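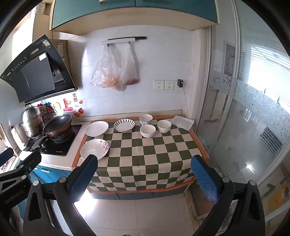
Ticket 414 – Dishwasher leaves white film on crockery
Product: Suker under-counter dishwasher, bought through Prasitz
Status: Reopened by customer

Customer, 09:10
I'm reopening this because it was closed as "resolved – customer advised to use rinse aid". I was already using rinse aid. I said so in the first message. The plates and bowls still come out with a chalky film that you can wipe off with a thumb, and it's back after the next wash. Glasses are worse. We moved here in December and the machine was fine in the old place, same tablets, same programme.

Support, 10:25
Thank you for getting back to us. White film is most often caused by hard water. Please check that the salt container is full and run a hot cycle using our recommended Ollon cleaner. If you follow these steps the problem should clear.

Customer, 10:50
I'd like to know how you decided it's hard water without asking where I live or what the water is like. It may well be, but the last person was just as sure about the rinse aid. The salt is full. The salt light is off. I'm not buying a bottle of cleaner until someone can tell me what it does that a cup of vinegar doesn't.

Support, 11:40
Understood. Could you tell us what the water hardness setting is on the machine? Hold the programme button with the door open until the display flashes. The number shown is the setting. It runs from 0 to 7.

Customer, 12:15
It says 2. I didn't know there was a setting. The quick guide doesn't mention it and the full manual is a download that gives me an error page. Is 2 good or bad?

Support, 12:35
2 is suitable for soft water. If your new home has harder water the softener will not be working often enough. You can look up the hardness on your water company's website, or use a test strip. Please set the machine to match and run it as normal.

Customer, 17:20
Water company's site says "hard" for our postcode and gives a figure in one unit, and your table is in another. A page on your own help site says to go to 5 for hard water, another says 6. Which is it? I dipped a strip from the Echevarría aquarium shop and it went to the darkest square, so I've put it on 6 and will see. I'm not expecting much.

Things I've done, so I'm not asked again:
Took the filter out and washed it under the tap. Bit of rice, nothing much.
Checked the spray arms. They turn freely and the holes are clear.
Took the salt cap off and put it back on properly.
Rinse aid turned down one notch, as too much can leave streaks (so says the forum, not you).

Support, 17:45
Thank you, that is very helpful. Either setting would be an improvement. Please allow several washes, as film already on the crockery may not come off straight away. We will mark this ticket as resolved.

Customer, 17:50
Please don't. It isn't resolved, it's been changed. Those are two different things.

Support, 18:05
Apologies. Status set to "Waiting for customer".

Customer, one week later, 08:30
Glasses are clear. The bowls are clear. The older plates still have a dull patch in the middle that won't wipe off, so I soaked one in vinegar and most of it went. I'd call that limescale from before the change. I've also noticed that the short programme is still a bit cloudy compared with the long one, and I'd like an answer on that.

Also, your welcome leaflet says the softener is good for 2,000 washes "without adjustment". That can't be right for anyone who moves house. Please pass it on to whoever writes the leaflets.

Support, 09:15
Glad to hear of the improvement. The short programme uses cooler water, and some tablets do not fully dissolve in it. Try powder on that programme. We have passed your comment about the leaflet to the Prasitz product team, and the broken manual link has been reported.

Customer, 09:40
Will try powder. The manual link still gives the error page as of this morning. Leave the ticket open until that's fixed, please.

Status: Open – waiting on web team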